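4.2 Water use at the Goltik site

Meters read by hand, 19 households, dry season only. Most familes stored water in the yard and drew on it twice a day. Use fell after the July price change, more at Goltik than at Jangate. Reasons unclear. Two likely: the new tariff, and the shared well reopening. We could not seperate them with this sample.

Households with more than 50 liters of storage cut back least. Same pattern in the Zeria survey.

Figure 3. Blue plastic conveyor frame and pale enclosure.

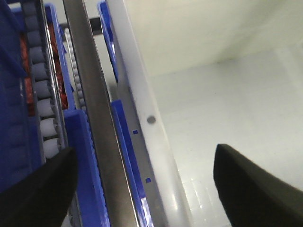
Rented homes were left out of the totals. Their bills go to the owner, so use per home is a guess.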